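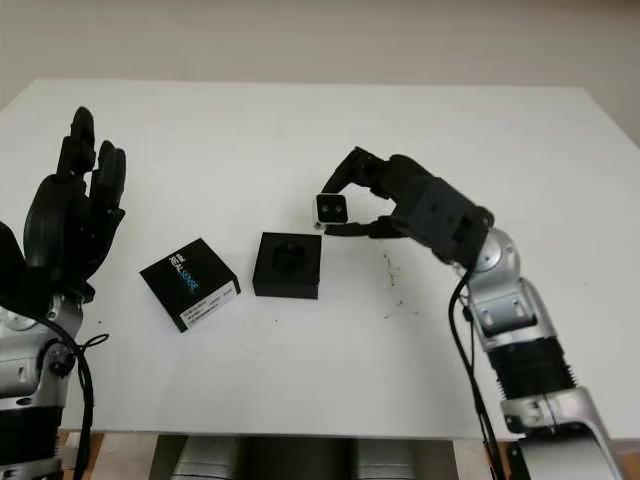

The two-armed bench at Irnham, with the right gripper holding the little camera cube by its block.

If you came past the back bench in April and heard muttering, that was me. I promised Mariama I'd write up what we've been doing to the two-armed cell, mostly so she can stop answering the same questions in the kitchen, so here goes.

The job itself sounds simple enough. The right arm picks up a small white cube with a black front and puts it into the square pocket in the black block. The left arm has the proper hand with all the fingers, and for this task it mostly waits its turn with its palm facing in. We use the cube job as our check after any work on the cell, and we'd just had the right wrist apart, so we needed it more than usual.

The wrist came apart because of the cable. It runs down the outside of the arm and hangs from near the wrist, and over the winter the clip that held it had slowly worked its way round until the cable pulled tight every time the arm reached across the table. You couldn't see much wrong, but the gripper would arrive a hair off to the left and the cube would sit on the lip of the pocket and sulk. Berwyn spent a whole morning blaming the block. I spent the afternoon blaming Berwyn!

Once we'd moved the clip back and left a decent loop of slack, we still had to teach the arm where everything was. I do this at low speed - 15 per cent, never more - with one hand on the stop button. First the arm goes to its park position, then out over the middle of the table, then down until the fingers are just clear of the top. Yaa likes to slide a bit of paper underneath to judge the gap. I go by eye and then check with the paper when she's looking.

The grip took longer than I'd hoped. The gripper closes with one finger over the top and one underneath, and on something that small there isn't much room for being wrong. Too much squeeze and the cube tips as the fingers close, too little and it slides when the arm turns. We ended up going down in small steps from the old setting until it slipped, then coming back up by six notches. Please don't change this because you fancy a firmer hold. The number is on the card taped inside the cupboard door, in Aba's writing (the neat one, not mine).

A word about the table as well. There are often little dark specks on the white top under the right gripper, and I've had several people tell me about them, thank you all. I don't know for certain what they are. My money is on bits of rubber from the finger pads, Cayetano thinks it's dust from the block, and we've agreed to wipe down before each run and see whose colour turns up on the cloth. Use a dry cloth, and go round the block, please. If you nudge it you'll be teaching the position again, and it's a good 40 minutes if you haven't done it before.

The RealSense box can stay on the table as long as it's well over to the left. We did try a run with it closer in and the arm's path went near enough to make me wince. I've asked for a strip of tape to mark the line and will put it down myself when the roll arrives from Drolska.

As things stand we've had 50 placements in a row with no fumbles, and that's with the cable left alone and the speed back up to normal. I'm going to call that fixed until somebody proves me wrong. The left hand is next. The thumb has been slow to open first thing in the morning, and Berwyn has a theory about it that involves the heating, so that could be a long one.

If you want to have a go at the teaching routine, come and find me or Yaa on 8 July 2022, any time after lunch. Bring your own mug, and tie your hair back if there's enough of it to catch.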